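Plistside workshop notebook
November, started writing 4.40 pm, tunnel still ticking over behind me

Tuft tests on the Uvine wing, second go

Picking up from where the last page stops, with the wing section glued, sanded and covered, and me complaining about the fan. I take most of that back. The tunnel ran beautifully today and we got a proper stall, one you could see from the far end of the bench!

For anyone reading who missed the start of this: the wing is the 46 cm panel cut down from the Uvine glider kit, the one with the damaged tip. It sits across the working section of the Dekker on a steel rod through the quarter chord, and the protractor plate is fixed to the outside wall so that the students can set the angle themselves. Wool tufts on the top surface, taped at the front end only. The whole point is that a sixteen-year-old who has just heard the words "angle of attack" for the first time can turn a knob and watch the air let go of the wing. I wish somebody had shown me this before my first lesson. I spent months believing a stall had something to do with the engine.

Fan held at 2,000 rpm for all of today's runs. I had it lower last time and the tufts were lazy, they just drooped and wandered whatever the wing was doing. At the new setting they lie down flat and point straight back at small angles, then the ones near the trailing edge start to fidget, and then there's a lovely moment when the fidgeting creeps forward and the whole back half of the wing turns to chaos. Nadhirah Majimbun was turning the knob and made a noise like a kettle. 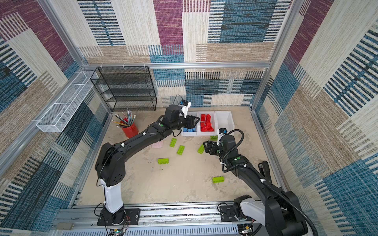

What pleased me most is how repeatable it was. We went up through the stall and back down again three times, and the flow let go at the same mark on the protractor each time. Coming back down it stayed separated for longer than I expected, and you have to lower the nose a good bit past the stall mark before the tufts settle. That's hysteresis, and I don't plan to use the word in the first session, but it's exactly what an instructor means by lowering the nose properly and not just thinking about it. Nadhirah wants to make that the main thing the students take away. I think she's right.

Things changed since last time, so that I don't undo them by accident:

Tufts are now the thin yellow wool. The thick stuff was heavy enough to pull on its own tape and it hid the early separation. Yellow shows up well against the dark covering film.

The gap between the wing tip and the tunnel wall is packed with foam strip. Before that we had a strong swirl at the tip which was interesting but confusing, with half the tufts leaning sideways. I'd like to take the foam out for a later session and use the swirl to talk about tip vortices and wake turbulence. Save it, don't throw the foam away.

Honeycomb at the inlet has been cleaned and squared up. It had a crushed corner and I'm fairly sure that was giving us the odd dead patch low on the left. Haven't proved it.

The rod clamp has a rubber washer now. The wing used to creep nose-up on its own in a strong flow. Watch the washer, I can see it going hard with use.

Lift readings

Less happy here. The Zenen load cell is fitted under the rod and it does respond, it goes up as the wing goes up and it drops after the stall, so the shape of the curve is right. The zero is the trouble. It drifts while the fan is running, and by the end of a run it's a visible amount out from where it began. Nadhirah thinks the cell is picking up warmth from the motor housing, and I think the cable is tugging on the cradle. We could both be right. Test for next time: fan running, wing taken out, log the zero on its own for a whole kettle's worth of time, then tape the cable to the leg and do it again.

Even with the drift, the hand-drawn plot on the whiteboard looks like the one in the textbook. I stood in front of it grinning for longer than was dignified. Copied it into the back of this book. The points near the top are the shakiest, don't quote them to anyone.
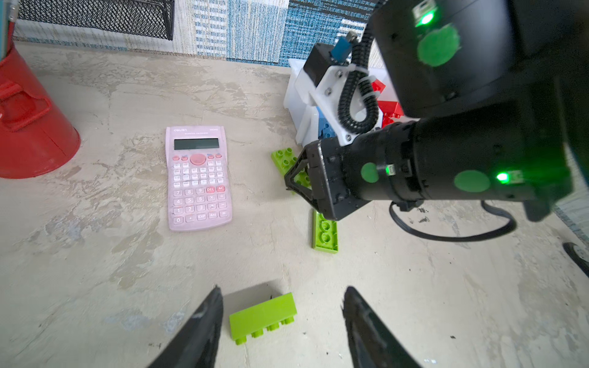 Pink calculator and green brick, on the floor.

Arithmetic check on the reference speed still to do. The smoke wand gave us one answer and the little pitot tube gave another, and I'd like them to be friends before we print a worksheet with a number on it. My suspicion is the pitot, as it was sitting too close to the wall. Move it into the middle and try again before blaming anything cleverer.

Plan for the students

Groups of two at the tunnel, one on the knob and one calling out what the tufts are doing, then swap. The rest are on the desk simulator doing the same thing with a light aircraft: slow down, hold height, feel the controls go soft, recover. I really want them to go straight from one to the other while it's fresh. Last year we did theory in the morning and the simulator after lunch, and by then the link had gone cold.

Nadhirah suggested letting them guess the stall angle first and write it on a sticky note on the tunnel wall. Brilliant, and costs nothing. We'll leave the notes up for the next group so the guesses build into a bit of a spread.

She has also offered to tell them about her own first solo, crosswind and all. I've heard it before and would happily hear it again.
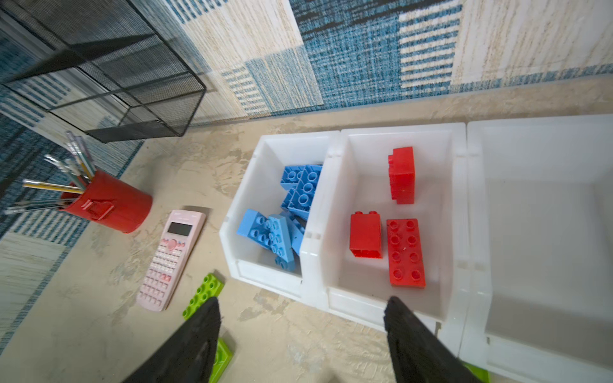
To do before the next run

New rubber washer, and a spare in the drawer.
Zero drift test as above, both ways.
Pitot to centre line, compare with smoke again.
Bigger numbers on the protractor, readable from the stool.
Guard mesh on the outlet needs its bottom screw back in. No students near it until that's done.
Ask Nadhirah for the wing drawing with the spar position, mine has tea on it.

Fan off 5.25 pm. Wing left in the tunnel at zero, cover on.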